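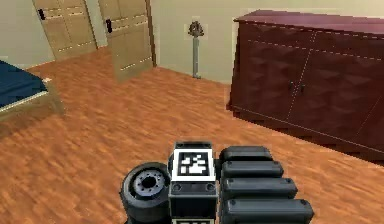

Simulation log, July, 9:40

Lab notes / Arms and cameras
2 min read

Comparing the Rakena and Vernon head cameras in the bedroom world. Same controller, 8 runs for each. Tilt is 48 degrees down for both. 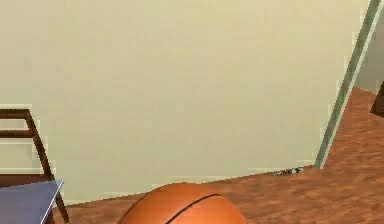 Orange ball by the wall, only the top in view.

With Vernon I lose low objects near the base too early. Fletcher Halliday proposes 70 degrees. I will try it tomorrow.
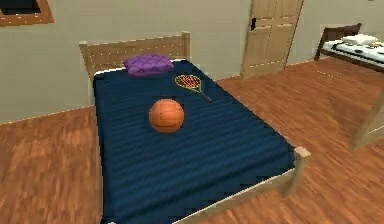

For the bed targets I keep the racket as the second one, the thin handle is a good test for depth.

Home Notes Archive Next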